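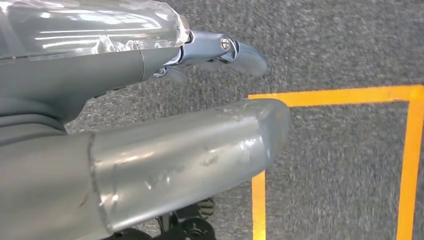

I put tape on the carpet again in April. I do this every time I move furniture, and I should have started doing it years earlier.

The room is the small one at the back, with the gray speckled carpet that came with the place. I want a desk, a bookcase and a chair in there, and there isn't much room for mistakes. So before buying anything I mark the footprint of each piece on the floor in orange-yellow tape and live with it for a while.

The bookcase is a Drolmont, 24 inches deep if you believe the listing. I laid that out first. It looked fine until I opened the closet door, which stopped over the tape. I slid the outline toward the window and tried again.

The tape itself matters more than I expected. The first roll was a Skinell and it left a gummy line when I pulled it up. Yoshinori Kaneko, who I used to work with, told me to try Karkell, and that one comes off carpet clean if you pull low and slow. A roll is 144 feet. I got three layouts out of one.

Some notes for next time:

Vacuum first. Tape on a dusty carpet lifts at the corners by the next morning.

Do the corners with two short pieces, then run the long sides between them. Going all the way around in one strip never comes out square for me.

Mark the chair pushed back, with someone in it. I forgot this with the last desk and spent two years bumping the radiator.

Leave it down for at least a week. I kept stepping over one line on the way to the window - that told me the desk was too far out.

The final plan has the desk on the long wall and the bookcase by the window. I still haven't decided on the chair. The Essien is comfortable but the arms are wide, and I need to measure them again before I order.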